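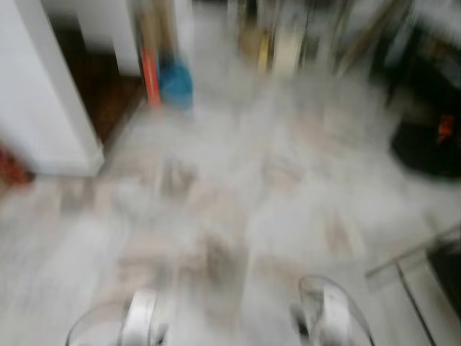 Figure 4. Gripper open over clear floor, goods stored along the far wall.

4.3 Floor pickup: first run of the shift

The Gruven tidies floors. Before it came to the Dornville store, so did you, and you'll notice your knees have opinions about the change. Your part of the job is now mostly steps 1 to 6.

1. Walk the aisle. Anything taller than 300 mm goes back against the wall by hand.

2. On the panel, choose FLOOR, then OPEN. Wait for both fingers to spread fully.

3. Check the white pads. Wipe them with a dry cloth. Your sleeve is not a dry cloth.

4. Set travel speed to 100 for the first pass. The dial goes higher, and so does the repair bill.

5. Press START and step behind the line.

6. When the panel shows code 179, empty the tray and press RESUME. Do not press RESUME first to see what happens. Pichit Intarasuk has already done this on everyone's behalf.

Note: The head view smears while the unit is turning. Let it stop before you judge what's on the floor.

Caution: Keep hands away from the fingers while the panel is lit. They close without asking.

Changes to your roster

Sweeping has come off the day sheet. Logging pickups has gone on, at the same rate of pay and with more typing. The Jitaru counter reached 2,621 pickups in February, and each one wanted a line in the log. Rostyslav Vasylenko is looking into whether the Gruven can fill in its own paperwork. Until then, use the green binder.

For tray jams, see 4.4.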